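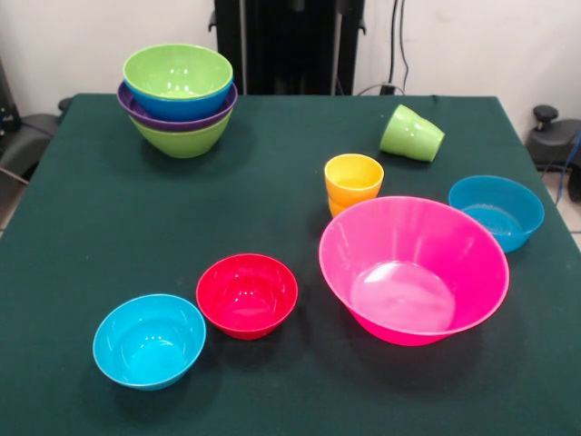

Bowls and cups on the green cloth, with the big pink one sitting very close to the blue.

Stopping your arm from picking up two bowls at once

If you've taught a robot arm to stack bowls, you've probably met this fault. The gripper goes down for one bowl, closes, comes up, and there's a second bowl hanging underneath. Then it lets go halfway across the table and you're on your hands and knees looking for it.

Mine did this for most of June. I run a small arm with a two-finger gripper on the Zerno controller, and out of 127 picks I logged, 13 came up with a passenger. I blamed the camera, then the lighting, then the bowls (sorry, bowls). It was mostly my grip depth, plus one daft setting I'd left over from another job.

Before you start, drop the arm speed right down and keep a hand near the stop button. A plastic bowl won't hurt you much but the elbow of the arm will.

1. Find out which picks go wrong. Save the log and sort it by start position. All but a couple of mine came from nested stacks, like the green, blue and purple ones in the photo with another green at the bottom. The single red bowl never gave me any bother at all.

2. Check your grip depth. Jog the gripper down over the top bowl by hand and look at the fingertips from the side. If they reach past the second rim, they'll pinch both walls. I came up 9 mm and most of the doubles went away.

3. Look at the closing force. Mine was set to 580 in the Kondance settings page, left over from a job with wooden blocks. Way too much! The bowls were bending and grabbing each other. Go down in small steps until a bowl slips, then back up one.

4. Add a wiggle. Lift a little, pause, twist the wrist a few degrees each way, then carry on up. If a second bowl is only clinging on, this gives it a chance to drop back where it came from.

5. Check the weight before you travel. If your arm can read the load at the wrist, weigh one bowl of each size and make it stop if the number is too high. Please make it stop and wait for you – I first had mine open the gripper on the spot, and it threw a bowl at the wall.

6. Leave gaps when you set out the table. Rims that overlap, even just from where the camera sits, can get read as one object. The Multomico detector was terrible for this with my pink and blue pair until I moved them further apart.

Run the whole lot again slowly, then bring the speed back up a bit at a time. I still get the odd double with cups, the yellow and orange pair especially, and I haven't cracked that yet. I've been meaning to try the softer fingertips from Lumbantobing, so I'll add a note underneath when I've had a go.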